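Utensil Storage, Dilthorpe Flat — Gallery

Notes and pictures from the kitchen refit at the Dilthorpe flat, February. The cabinets are covered on a separate page. This one deals with small items: cutlery, chopsticks, serving pieces and the holders they go into. Sorting was done by Tudor Munteanu and me on a Saturday.

The flat has one shallow drawer, 7 cm deep inside. The old Lefèvre tray fit the width but stood too high at the back, and the drawer caught on it every time it was closed. We removed the tray and moved daily utensils to an upright holder on the counter. The drawer now takes only flat items — peelers, scissors, the can opener.

Sorting was done on a table with a blanket over it. A soft surface keeps the noise down and protects the finish on the knives. Everything was laid out in a single layer before any of it was assigned a place.

Forks and table knives go in handle down. Chopsticks are matched by length first, then by taper, and any single stick is set aside until its partner is found. Wood and metal are kept in separate compartments where the holder allows it.
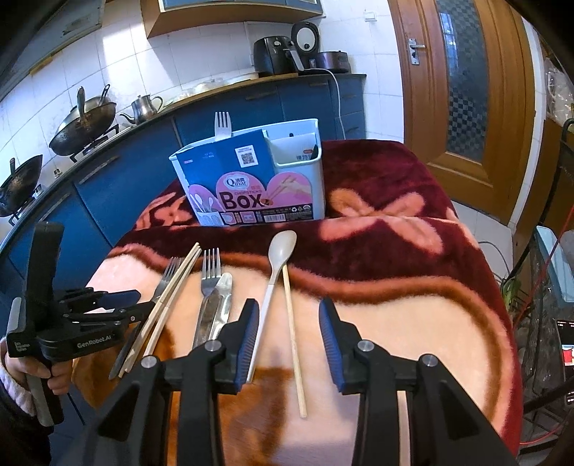

Plastic spoons were harder to place. They are light, and in a tall compartment they lean outward and tip over the rim. Othmane Tazi suggested putting them in with the chopsticks, and we adopted that for the second kitchen as well.

A two-compartment holder is enough for a household of this size. Larger sets need a divided one, and the Ralon rack on the cabinet page has 10 slots for that purpose. Check for drain holes before buying. A holder with a closed base has to be emptied and wiped once a week.

Next page: Dresturero shelf brackets, spacing and load.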